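Cell check before recording – two-arm station, Ravum bay
Filled in by: Ulla Harju
Shift start 7.40, task set "Dultumell frames", target 300 episodes

1. E-stop, both sides
OK. Left button stiff, still latches. Pressed twice each.

2. Floor and walkway
OK after moving a crate. Tiles swept.

3. Table covering
Pass with comment. Black sheeting has creased up again on the side table. Flatten and re-tape before the afternoon run – creases show up in the wrist views and we had to bin 53 episodes in May for that.

4. Gripper hold on part
Left on the end of the crossbar, right where crossbar meets the upright. Both holds as per the Stoltus sheet. Tug test by hand with arms paused, no slip. Dont let operators grab the faceted joint, fingers skate on it.

5. Cables, both arms
Comment. Left one loops down to the arm, check it at full reach before every block, not just the first. Right one runs down the side, fine so far. Connectors by the grippers pushed home by hand.
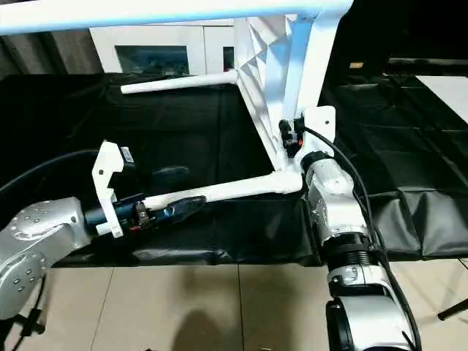 6. Speed limit
Set to 300 mm/s for teleop. Was left at the higher figure by the night shift, changed back. Please write it in the log if you alter it!!

7. Operator position
OK. Nobody inside the tape while arms are live, incl. for resets.

8. Recording
Disk space fine for 3000 episodes. Time sync checked, all views starting together. Failed grasps to be kept and labelled "fail" – Grajales want them in the training set, do not delete.

9. Labels
Not done. Yesterdays last block has no task text. To fix before upload.

Result: cleared to run, items 3 and 9 open. Recheck at 13.00. UH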